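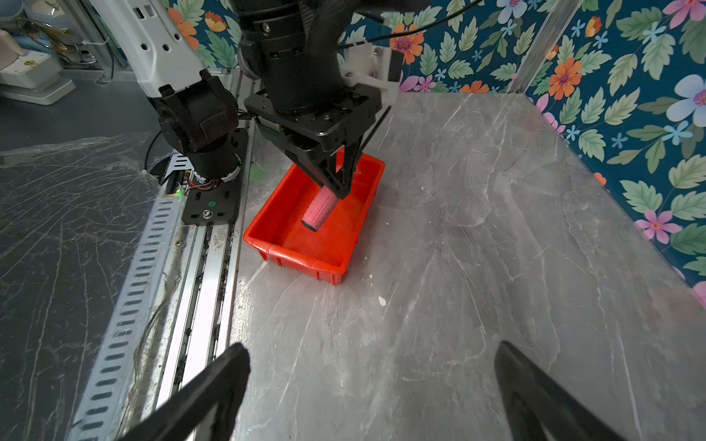

Section A. Mounting and base plates

Bolenville Robotics Club, two-arm cell, pre-session check
Revision: March. Fill in before the arms are enabled. Mark OK, FIX or N/A and write a comment for anything that isn't OK.
Run hours at last service: 2,427

A1. Base plate bolts snug on both arms. OK
Comment: Checked with the hex key from the Dukaston kit. Left plate took a small turn on one bolt.

A2. Rail grooves clear. FIX
Comment: Dark debris and loose threads in the grooves. Brush and vacuum before the arms move. Do not use compressed air inside the cell.

A3. Rail end stops in place. OK

A4. Indicator lights on. OK
Comment: Green on both sides.

Section B. Cables and wiring

B1. Cable ties present on the upper link, left arm. OK
Comment: Trim any tail that sticks out past the link.

B2. Wrist cables have slack through full travel. OK
Comment: Move each wrist by hand with power off. The loop on the right arm is large. Watch that it does not catch on the crossbar when the arm is raised.

B3. Wiring at the bottom of the base covered or out of reach. FIX
Comment: Red and black wires are exposed at the base ring. Students must keep hands and tools away from it. Sleeve is on order from Starano. Recheck when fitted.

B4. Small circuit boards by the rail secure. OK
Comment: No tools, drinks or spare screws on the rail near the boards.

Section C. Work surface and task items

C1. Surface clear of items not in the task. OK

C2. Surface clean. FIX
Comment: White spots on the marble pattern near the tray. Wipe with a damp cloth, power off, and let it dry. If a spot does not come off, note it so the next group does not report it again.

C3. Tray flat and not cracked. OK
Comment: The tray is not fastened down. Put it back on its start position between runs.

C4. Practice piece in good shape. OK
Comment: Pink cylinder only for this exercise. Replace it if the surface is torn or the end comes loose.

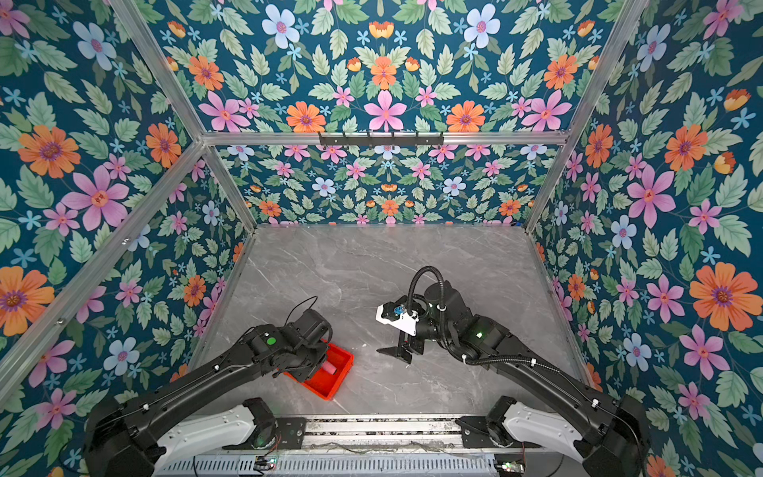
Two-arm cell from above, left gripper at the tray, right gripper open.

Section D. Grippers

D1. Fingers straight, screws tight. OK

D2. Grip limit set to 40 percent in the Kazmi control panel. OK
Comment: The setting goes back to default after a restart. Check it every time.

D3. Right gripper opens and closes fully with nothing in it. OK

D4. Space between grippers at the start position at least 185 mm. OK
Comment: Measure with the arms stopped. For the handoff exercise, one arm waits until the other is still.

Section E. People and stop controls

E1. Stop button tested before the first run. OK
Comment: Press, confirm both arms stop, reset. Write the time in the log.

E2. One student at the controls, one at the stop button. OK
Comment: The student at the stop button does not do anything else during a run.

E3. Hair tied back, sleeves up, no lanyards. FIX
Comment: Two lanyards had to come off at the door. Add this to the talk at the start of the session.

E4. Hands out of the cell while the arms are enabled. OK
Comment: Includes picking up a dropped piece. Stop first, then reach.

Open items
A2 and C2: clear before the first run.
B3: stays open until the sleeve is fitted. Cell may be used at reduced speed.
E3: add to opening talk.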